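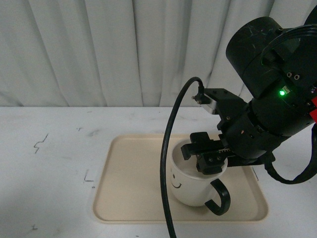 By Liis Jõgi, Skimport Communications Office

News > Company > Countertops and Surfaces

Skimport Opens Remnant Yard for Countertop Customers in Flendusstead

FLENDUSSTEAD – Skimport, the countertop fabrication and installation company, has opened a permanent yard for the sale of slab remnants at its Flendusstead plant. The yard occupies the former loading area on the east side of the building and holds 1,153 pieces of granite, marble, quartzite, soapstone and engineered quartz left over from completed kitchen and bathroom projects.

The opening follows a trial that began in July, when the company offered a limited selection of remnants to contractors who already held trade accounts. The yard is now open to homeowners as well. Customers may visit without an appointment on weekdays between 8 a.m. and 4 p.m. Appointments are required for Saturday visits and may be made at the front desk or by telephone.

A remnant is the portion of a slab that remains after the pieces for a particular job have been cut. Depending on the layout of the kitchen and the location of the sink cutout, the remaining piece may be long enough for a bathroom vanity, a laundry counter, a bar top or a fireplace hearth. Smaller pieces are suitable for window sills, shower shelves and thresholds. Under the company's previous practice, remnants were stored for one season and then sent to a crushing facility for use as road base.

"We were paying to store this stone and then paying again to have it taken away," said Tariq Kakakhel, general manager of Skimport. "During the same period our sales staff were turning down small jobs when the customer could not justify the price of a full slab. The yard allows us to accept that work."

Each remnant has been measured, photographed and given a stock tag. The tag lists the type of stone, the trade name of the color where it is known, the usable length and depth, the thickness and the finish. Defects such as open fissures, chipped edges and resin repairs are marked on the stone in wax pencil and noted on the tag. Usable dimensions are measured inside any defect, so the overall piece may be larger than the size shown.

Pieces are arranged by length. The first rows hold stone suited to shelves and sills. The middle rows hold vanity sizes, and the last row, along the outside wall, is reserved for pieces longer than 73 inches. Customers are asked not to move stone themselves. Yard staff will pull any piece for viewing and will set it on a stand where both faces can be inspected. Closed-toe shoes must be worn in all parts of the yard, and children must remain with an adult.

Prices are set by the square foot and include the straight cuts needed to bring the piece to size, along with one polished edge. Additional polished edges, decorative edge profiles, faucet holes and sink cutouts are charged separately under the standard fabrication list. A template visit within the Flendusstead delivery area costs $69. The charge is credited to the order if the customer proceeds with fabrication at Skimport.

Customers who prefer to supply their own measurements may do so for rectangular pieces without cutouts. In such cases the company will cut to the dimensions given on the signed order form and will not accept returns on the basis of fit. Kakakhel said that a template visit is recommended for any counter that will sit between two walls.

"Walls in older houses are seldom straight and corners are seldom square," he said. "A difference of a quarter of an inch is enough to keep a finished top from going in. It is much easier to find that out before the stone is cut."

Installation is available for all remnant orders. The installation crew will check that base cabinets are level and firmly attached before setting the stone, and will apply a first coat of sealer to natural stone where one is needed. Plumbing must be disconnected in advance and reconnected by a licensed plumber. Skimport does not remove existing tile backsplashes but can provide the names of contractors in the area that do.

Customers who wish to collect their own finished pieces may do so from the pickup door on the north side of the building. Stone must be transported on edge and may not be laid flat in a truck bed. The company will lend a padded A-frame rack against a refundable deposit, and staff will load the rack and secure the stone to it. Responsibility for the piece passes to the customer when the vehicle leaves the loading bay.

The yard also carries a number of pieces in Roltormont, the gray engineered quartz that Skimport has cut for apartment projects over several years. The color was taken out of regular stock last winter. Owners of apartments with Roltormont counters have since contacted the company in search of matching material for repairs and additions, and 27 of the remaining pieces have been set aside for that purpose. Owners should bring a photograph of the existing counter and, if possible, a small sample such as the plug from a faucet hole. Engineered quartz is made in batches, and an exact match between an older counter and a newer piece cannot be promised.

Sales of remnants during the trial period were strongest among contractors working on bathrooms. Vanity tops accounted for the largest share of orders, followed by laundry counters and hearths. Several orders came from bakers seeking marble boards for pastry work, a use the company had not planned for. Pastry boards are now offered as a regular item, with eased edges on all sides and rubber feet fitted on request.

The Fawzy showroom, which Skimport operates in the downtown district, will display a rotating selection of finished samples made from yard stock. Full inventory will remain at the plant. Showroom staff can look up stock tags, place a piece on hold and arrange a viewing. A hold lasts until the close of the following Friday, after which the piece returns to general sale unless a deposit has been paid. One customer may hold no more than two pieces at a time.

Trade customers will continue to receive account pricing. Contractors who took part in the trial do not need to register again, and their existing tax exemption certificates will be applied to purchases from the yard. New trade applicants should submit a copy of a current business license and a certificate of insurance to the accounts office. Applications are normally reviewed within one week.

All cutting for remnant orders is carried out inside the main plant on the same water-fed saws used for full slabs. No cutting, grinding or polishing takes place in the yard, and customers may not use their own tools on the premises. The company advises against dry cutting of stone at home, particularly engineered quartz, as the dust contains crystalline silica and is hazardous when inhaled. Small changes after installation, such as an additional faucet hole, can be arranged through the service desk.

Natural stone sold from the yard carries the same workmanship warranty as other Skimport fabrication. The warranty covers edge work, seams and installation for one year from the date of completion. It does not cover natural variation in color or pattern, marks already noted on the stock tag, or staining that results from a failure to reseal. Engineered quartz remnants are sold without a manufacturer's warranty, although the Skimport workmanship warranty applies to them in full.

Care instructions are supplied with every order. For daily cleaning the company recommends warm water, a mild dish soap and a soft cloth. Vinegar, lemon juice and acidic bathroom cleaners should be kept away from marble, which will etch on contact. Soapstone may be treated with mineral oil to deepen its color or left untreated, according to the owner's preference.

The stock list is updated at the end of each working day, and printed copies are available at the plant and at the Fawzy showroom. Pieces sold during the day may still appear on the printed list. Customers traveling from outside Flendusstead are advised to call before leaving to confirm that a particular piece is still available.

Visitors should use the east gate and check in at the yard office on arrival. Parking for cars and small trucks is along the fence to the left of the gate. Trailers should be taken to the north side of the building, where there is room to turn.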